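How to Set Up a Small Desk You'll Want to Sit Down At

Posted 2021-03-06 in Home Office

I love a desk with very little on it! A laptop, a mouse, a lamp, a cup for pens, and plenty of open surface left over. I moved my whole working life onto one table in September, and I've rearranged it more times than I'd like to admit, so let me save you some of the shuffling.

What you'll need

Your table and laptop
A mouse and a mouse pad
A desk lamp with a head you can tilt
One cup or jar for pens
A roll of brown kraft paper and some low-tack tape

Step 1. Clear everything off
Yes, everything, even the plant. Wipe the top down and let it dry.

Step 2. Cover the table
Kraft paper is my favorite cheap trick. It hides scratches, you can scribble a phone number on it, and when it gets grubby you roll out a fresh piece. Cut it 12 inches longer than the table, smooth it from the middle outward with your forearm, and tape the underside. A few wrinkles will stay in it. Leave them alone, they relax after a week or so.

Step 3. Put the laptop down first
Center it, open the lid, and sit in your chair before you place anything else. Your elbows should rest close to your sides when your hands are on the keys.

Step 4. Add the mouse pad
Set it next to the laptop on your mouse hand's side, with a little gap between them. I like mine turned at a slight angle (try it, your wrist may thank you!).

Step 5. Place the lamp
Put the lamp on the opposite side from the mouse, so your hand and its shadow stay out of each other's way. Tilt the head, switch it on, and check the screen for glare. Coil any spare cord by the base and let the rest run off the nearest edge.

Step 6. Finish with the pen cup
Far corner, within reach of a straight arm. Then take out every pen you don't use. One good green pen beats a bunch of dried-up ones.
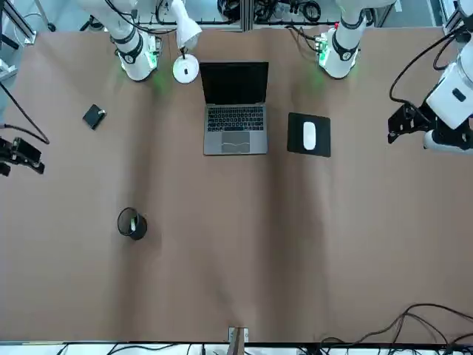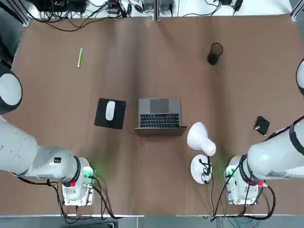
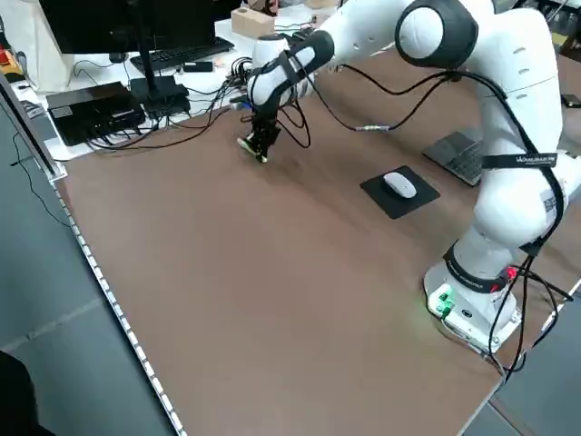
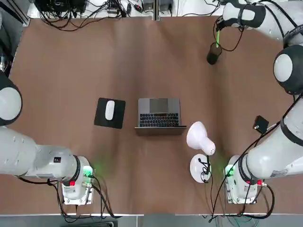
Work at the new setup for a couple of days before you change anything. If you keep nudging the same item, move it for good and draw a faint pencil outline on the paper so it goes back there after cleaning. My lamp went through three outlines before it settled, and I still lift it out of the way when I need to spread out a big drawing.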